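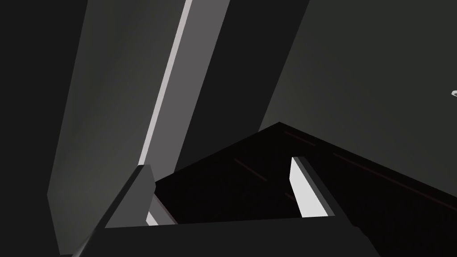 Mawar Pillai told me right away that a rule you can't check is just a wish, and that she spent most of last winter deleting wishes.

We were on our second coffee by then, up in the little meeting room at Stadholm, and I had asked her what I thought was an easy warm-up question (how do you write rules for a robot that's going to move around in people's homes?). She laughed and pushed her laptop over to my side of the table. The rulebook had 170 entries when she took it on. Plenty of them said things like "approach carefully" or "avoid excessive force."

"Carefully for whom?" she said. "I'd ask three people and get three speeds. So we started over, one rule at a time, and each one had to say what we measure and when we stop."

Her team does its rehearsals in simulation first. They've got a made-up home in there, with doors and cabinets and a hallway, and the robot has to work its way through chores before anybody will talk about trying them with real hardware. I'd pictured something more like an old Atari game, I'll admit it, and Mawar was nice about that. The point for her is that a run can be stopped, wound back and looked at from the robot's own side, including the awkward bits down between the fingers.

"People want to look at the room view, because it's nice and you can follow the story," she said. "I make them look at the gripper view too. If you can't tell from there what the fingers are touching, say so in the log. Write 'unclear.' I love 'unclear'! It's a perfectly good entry."

That's one of the new rules, by the way. A reviewer may mark a grasp as good, bad or unclear, and an unclear one counts as a failure until someone has gone through the contact data. Guessing from the outline of a thing isn't allowed. I asked if that made her unpopular and she said yes, for a month or so, and then the arguments in review meetings got a lot shorter.

Doors came up again and again while we talked. They sound so simple, and I said as much. Mawar shook her head and started on lever handles – where they sit, which way the door swings, how much room the forearm has once the thing starts to move, and what the other arm is doing in the meantime. The old rulebook had one line about doors. The new one has 11 rules on them, and she can recite the lot, which she did, while I tried to keep up with my pen.

A few I got down properly. Before the gripper closes on a handle, the robot has to know which way the door moves. A door that is already partly open gets treated as a door somebody may be about to walk through. The arm that isn't doing the job needs a planned position of its own, and "wherever it ended up last time" doesn't pass. And the robot's body has to have a way to back off that doesn't depend on letting go cleanly.

"That last one cost us," she said. "We had a pull that looked great, really smooth, and then the release failed and the base had nowhere to go. On the screen it's a bit funny. In somebody's bedroom it isn't."

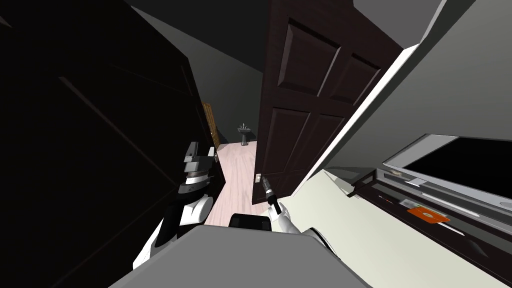
Gerrit Kekana disagreed with her on part of this, saying that a door rule written in simulation ought to carry an expiration date, and that after that date it should be tested on a real door or thrown out.

He'd wandered in halfway through looking for a charger and ended up staying for the rest of the hour, so I got two interviews for the price of one. I asked Mawar if she minded the interruption and she waved a hand at me. They've clearly had this argument before.

"He's right that it isn't a door," she said. "There's no swollen wood in there, no loose screw, no kid hanging a bag on the handle, unless we put them in. My answer is that we write down what we left out. Every rule has a box for that now."

Gerrit said the box was fine but that people stop reading boxes. His own fix is to have the missing stuff read out loud at the start of a review. "It takes two minutes and everybody hates it," he told me, looking pleased.

So how many times does the robot have to get through a doorway before they'll sign off? I wanted a number and I got one. The door set is 900 runs, with the lighting, the starting spot and the door angle changed from run to run. The most recent set had 872 passes in it. I said that sounded pretty good to me! Mawar made a face.

"It sounds good if you stop there. The other 28 are the part I want to read. Were they all the same mistake? Were they all in the dark? If they're all one thing, I can fix one thing. If they're scattered, I don't understand my robot yet, and I shouldn't be signing anything."

The standard they wrote says a pass rate can never be reported alone – the failures have to be sorted and attached, with a note on each from someone who watched it. Not the person who tuned the controller, either. Khanyisile Nkosi does most of that reading at the moment and has a rule of her own, which is that she won't look at the pass rate until she's finished.

I also asked about small stuff, because my own place is full of it. Pens, cards, remotes, whatever's lying next to the TV. Does the rulebook care? It does. If the robot isn't there to tidy, loose items are left alone, and the arm's path has to clear the surface they're on by a set margin. Mawar wants the margin bigger and Gerrit thinks it's already so big that the robot can't get past a sofa. The next draft is due in February and they were still going at it when I packed up my notebook.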